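Blog > Robots > Chores

3 min read

I have been reading about home robots since January, mostly to find out whether one could clear my table yet. My answer is still no, with some progress. Most of what I look at now is simulation, and bowls come up constantly. A bowl sounds easy, but the rim is curved and a gripper with two fingers has to take hold of it somewhere.
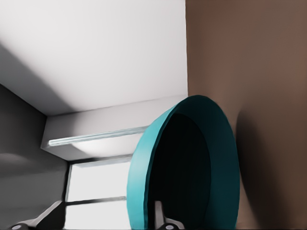 Shop floors are further along. Dalness, where I used to work, had machines that moved the same part all day and did it well. A kitchen changes every evening. The bowl is in a new spot, or it's sitting on another bowl, and the arm has to sort out which one it wants. Two arms should help with that – one can hold while the other lifts – but they cost more and get in each other's way.

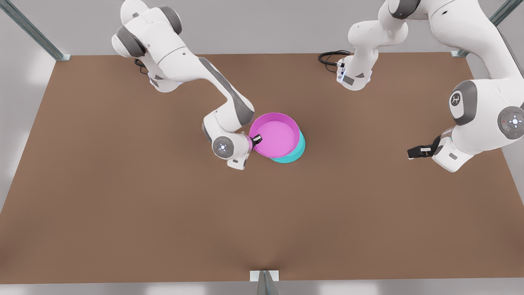
Kordestani wrote to me that stacking is the wrong test, and that he'd pay for a machine the day it could scrape a plate and load a dishwasher. I'd wait a bit longer than that. I want to see it work in a small kitchen with bad light.

2 comments

simgate: Folding towels is harder than bowls. Try that next.

nelteck: I'd settle for one that wipes the counter.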